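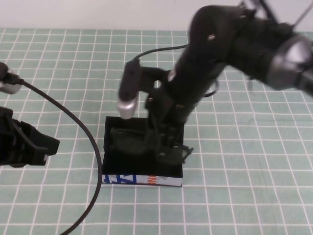 Chapter 4: The Town on Squared Paper

A street grid is the cheapest idea a town planner ever had. It needs a straight edge, a pencil, and a certain indifference to hills. Draw one set of parallel lines, draw another set across it, and you have a town, or at least something you can sell as one. The white lines on the pale green surface in Figure 4.1 would do nicely as a first draft: set the open black box down over a few squares and call it the courthouse. Plenty of real towns began with less thought.

Baltley is a good case. When Elias Rizk laid it out, he gave it 3,266 lots on blocks 300 feet long, all facing streets that had names before they had dirt. He also gave it a river landing, although the river was in Skodley. Buyers who had seen only the plan were delighted with it. Those who came to look found that 37 of the lots were in a marsh, including the one marked "Opera House."
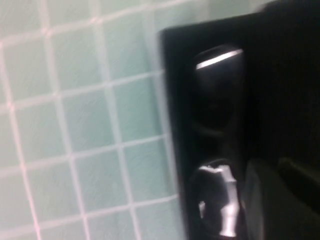
Why did so many new towns use a grid?
Lots of the same size were quick to survey and easy to sell, often to people who had never visited the site.

That last point matters more than it seems. A lot in a grid can be described in one line of a deed. A lot on a winding lane needs a paragraph, a large oak, and a neighbor who agrees about the oak. Muli, which grew along its cattle paths, kept its lawyers busy for generations. 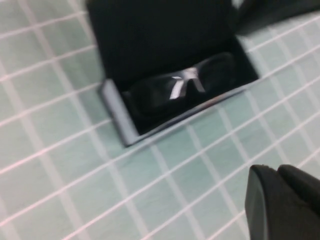
Figure 4.3 Open black eyeglass case on a gridded surface.

The grid has its costs, of course. Rizk ran Bundetti Street straight up the steepest slope in the county, and delivery wagons went the long way around until the town finally cut a curved road beside it. The curve appears on no early map – Rizk would not allow it to be drawn

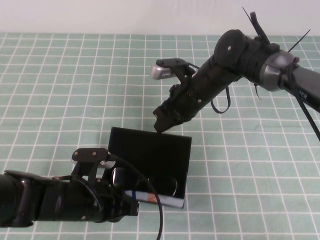
– and for years it was known simply as the Mistake. It soon carried more traffic than any street he had planned. In the next section we follow the Mistake uphill and look at how slope, drainage, and plain stubbornness shape the streets people use. Bring a ruler, and be ready to put it away by Section 4.2.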